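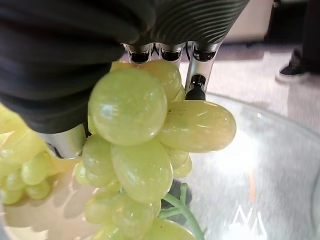 Closing slower is no use if the fingers never know when to stop, was the comment Grímsdóttir left on our interim report, and this final version is largely a response to it. The Stutau project set out to pick up soft produce with a multi-finger hand without bruising it. Our first controller limited closing speed only. The revised one limits motor current per finger and holds position once a threshold is reached.

Hardware
The hand was used as supplied. Camera images from the wrist were logged with finger position and motor current under one clock. Logging and playback run in Zidgate, which we wrote for the course. Grasp settings are kept in a separate file called Plekelach, so thresholds can be changed without rebuilding the controller.
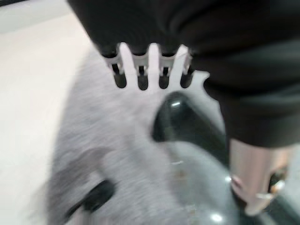
Blurred images were kept in the log. Removing them left gaps in the time base and made the current curves hard to line up with finger position. The full log holds 1478 entries, of which 524 were labeled by hand as contact or no contact.

Controller
Each finger closes at constant speed until its current passes the threshold. The thumb closes first. We tried closing all fingers together, but the bunch rotated before the thumb had a stable contact. A bunch of grapes is a poor load for this method - berries shift against each other, and current rises in steps instead of one clean edge. We added a filter that requires 3 readings in a row over the threshold before a finger stops. 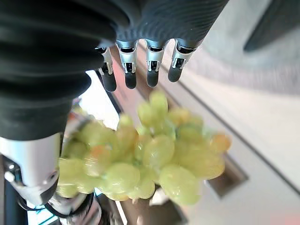

The filter adds a delay of 105 ms between first contact and hold. At the closing speed used in July this was acceptable for grapes. We have not tested it on softer fruit.

Open issues
Thresholds are still set by hand for each finger. Stem contact and berry contact give similar current readings and the labels do not separate them. Playback in Zidgate drops the last entry of a run if the log is closed early; the workaround is to wait for the idle message before stopping.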